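Comparing two robot hands on a coffee bench

Before you start, accept that you will be finding coffee in your keyboard until at least next January. We ran this with a Gavora hand on the left wrist and a Zandton on the right, both driven by one Botha controller.

Step 1. Set the grip force low. Load the cup-hold preset, then drop it to 15 percent. The factory default is meant for something sturdier than a drinking cup, possibly a fence post.

Step 2. Hold the cup under the chute with the right hand. Ribbed cups are kinder to gloved fingers than smooth ones, so start there and save your pride for later. 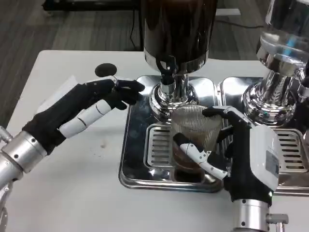
Log the thumb current for the full hold. If it climbs past 106 on the Botha readout, the thumb is doing all the work and the fingers are along for the ride – lower the force and try again.

Step 3. Move to the brewing test. The cup stays on the grate for this one. Park the right hand near its tray and use the left thumb to steady against the machine. Check the glove after each run. Replace it at the first split, even if the budget spreadsheet sighs.
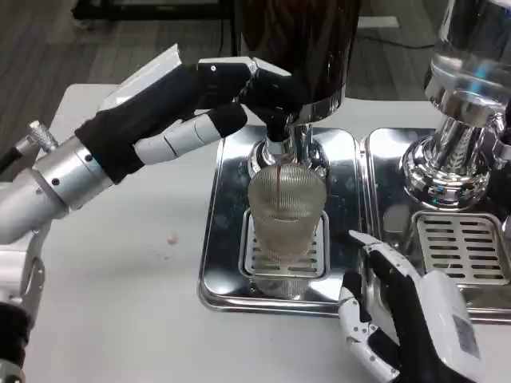 Left thumb braced on the chrome, coffee pouring into the cup.

Step 4. Repeat nine times, swap the hands over and do it all again. Save the logs in Clultska format, or the comparison script will sulk and print zeros.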